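I've been pricing a new hot water system for three weeks and I'm now suspicious of every number printed in colour.

Our old tank died in February. It was 18 years old, so fair enough. The first quote came from a Tromex dealer in Beltport, who told me over the phone that their heat pump would save me $904 a year. I asked how he'd got that. He said it was "the average household figure". I asked which household. He said he'd send me the brochure.

The brochure has a family of five on the cover. There are two of us, we shower quickly and we're out most of the day. Our whole hot water bill last year didn't come to $904, so unless the thing pays us to wash the dishes, I can't see where the money is meant to come from.

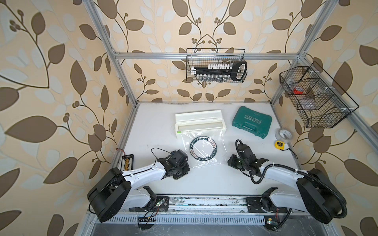

Next was Skuritz, who at least publish their assumptions, in grey type on the second-last page. They assume you're replacing the least efficient electric tank you can still find, that you run it at the dearest time of day, and that power prices climb every year until you're dead. Change the tariff to the off-peak one we're on and the saving drops by more than half. I did this on the back of an envelope – it's not hard, which makes me wonder why the salesman couldn't.

Then there are the stars and ratings. Magsi claims its unit is "86 per cent quieter". Quieter than what? I've read the page four times and there's no second thing in the sentence. It might be quieter than a leaf blower. I emailed to ask on a Friday and got back a coupon for $125 off installation, valid only if I signed within the week. 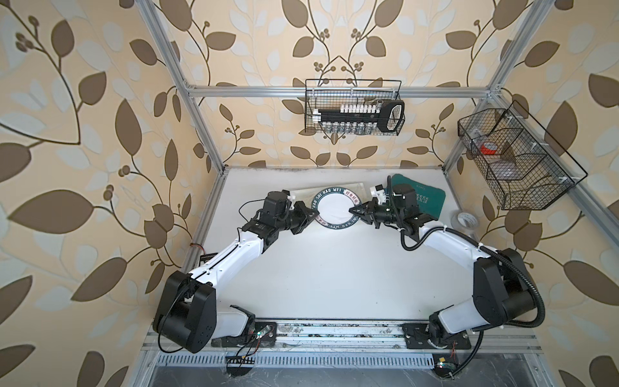

I'm not against heat pumps, by the way. The basic physics seems sound and I expect we'll end up with one. What bothers me is that a decent product gets sold with rubbish sums, and then people feel cheated when the bill comes down by a modest amount instead of a miraculous one.

So before I ring anyone back I'm doing the dull bit. I've dug out the last four power bills, and I'm reading the meter each morning at seven and writing it on the calendar. If a dealer can give me a figure based on those readings, in writing, I'll listen. So far one has said he'll "have a think about it". Meanwhile we're boiling the kettle and I'm showering at the pool.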